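2022-02-15

I finally got to the dark laundry. It had been sitting since we came back from Ronach, and I had been picking socks out of it every morning instead of dealing with it. Ingvild Hovland told me years ago to sort by color after washing as well as before, and I never saw the point until I started folding on a black cloth.

The cloth is left over from a sewing project I gave up on in September. I put it on the table so the shirts wouldn't slide. They don't slide. The trouble is that dark clothes on a dark cloth are hard to see, and I do most of my folding late in the day with one lamp on at the far end of the room. 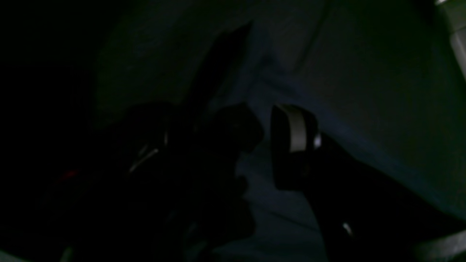 *Low light, dark things in a heap against blue-gray.*

I used to empty everything out and fold whatever came to hand. Now I pull out the T-shirts first and leave the rest. T-shirts are most of what we own, and once they're done the pile looks a lot smaller. Pants go next, then anything with a hood. Socks are last and I usually quit before I get to them.

For T-shirts I do the fold Simão Prata showed me when we shared the apartment on Lapointe. It goes like this:

1. Lay the shirt face down and pull it flat by the hem.
2. Fold one side in to the middle of the shoulder and turn the sleeve back.
3. Do the same on the other side.
4. Fold the bottom up to the collar, then in half again.

Step 1 is where I lose time. A cotton shirt that has been at the bottom of a basket keeps its creases, and if you grab it in the wrong place you get a tent. I find it easier to get the sleeves out to the sides before I touch the hem.
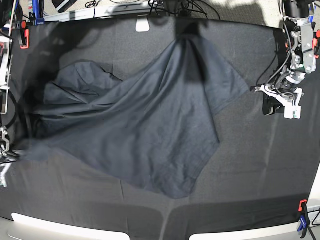 *Dark gray T-shirt, one sleeve out, the rest partly bunched.*

The gray ones are the worst for this because I can't tell front from back until I find the collar. The tags came off most of them long ago.

I got through 9 shirts before dinner. They stand on edge in the drawer now, in 2 rows, and I can see all of them when I open it. The hooded things went on the shelf. I still have the socks, and the towels from Ukton haven't been washed yet. I'm also looking for a paler cloth for the table, so if anyone has an old sheet they don't want, let me know.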